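How I Wipe Down and Reset the Big Table (Spray Bottle, Striped Cloth, Done)

I do this at the end of pretty much every evening when the long table has been in use, and after a few years of getting it wrong I've settled on a routine that takes me 35 minutes, tablecloth included. It used to eat half my night! Most of that was me wandering back and forth looking for a cloth, so the first section is really just "get your stuff together," sorry in advance if that sounds obvious.

What you'll need

A spray bottle with a trigger top
A soft cloth, bigger than you think (mine are the striped ones from Pulcombe, they come in a pack of 5)
Mild dish soap and white vinegar
A tote or bin for trash and anything that needs to go home with you
A clean white tablecloth, if you use one

Mixing the spray

I fill the bottle most of the way with plain water, add 3 spoonfuls of vinegar and the tiniest squirt of dish soap. Tiny! Too much soap and you'll be chasing streaks all night. If your table is stone, leave the vinegar out completely and just go with soap and water. I've also used the Merkis concentrate when I was out of vinegar and it did fine, although the smell hangs around longer than I'd like.

Put a label on the bottle. I write what's in it and the month I mixed it (the one I have going now says May) and when it gets old I dump it and start again. Give it a gentle swirl before using, no shaking, or you'll get a bottle of foam.

Setting up

Before I spray anything I put the bottle and the cloth right in the middle of the table, where I can reach them from either side, and the tote goes on the floor next to one end. Cords and anything electrical get unplugged and lifted off before the wet part starts. Chairs get pulled back too. I skipped that for ages and kept cracking my hip on the same one.

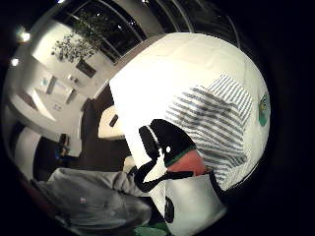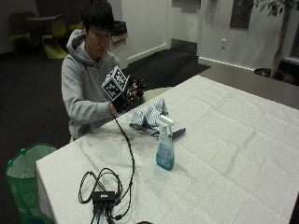

Step 1: Clear and shake

Work from one end to the other and only go down the table once. Trash in the tote, keepers on a chair. Then gather the tablecloth up by its four corners so the crumbs stay in the middle, carry it outside and shake it out. If it's only a little dusty I'll put it back on for another day, but any kind of stain means the wash.

Step 2: Spray the cloth first

I spray the cloth and then wipe, especially near outlets or anything with a plug. Fold it in half and then in half again, so you've got a nice thick pad and plenty of clean sides to flip to. Long straight strokes, overlapping a bit, and do the edges last (that's where the sticky fingerprints live).

For dried-on spots, spray those directly, walk away for 4 minutes and come back. They usually lift right off. Please don't go at them with a butter knife like I did. There's still a scratch.

Step 3: Dry it

Grab a second cloth and go over everything again. It feels like an extra step, but a damp table under a tablecloth gets musty fast, and I once had a Robichaud wood tray leave a ring that took me forever to get out.

Step 4: Tablecloth back on

Fold lines from storage drive me nuts, so if I have time I mist the creases very lightly with plain water (a separate bottle!) and smooth them out with my palms. If I don't have time, the creases stay. Wukeo makes clips that keep the sides from sliding, and I use those when the table's by an open window.

Last thing, rinse both cloths in warm water, wring them out and hang them up. Don't leave them in a wad overnight.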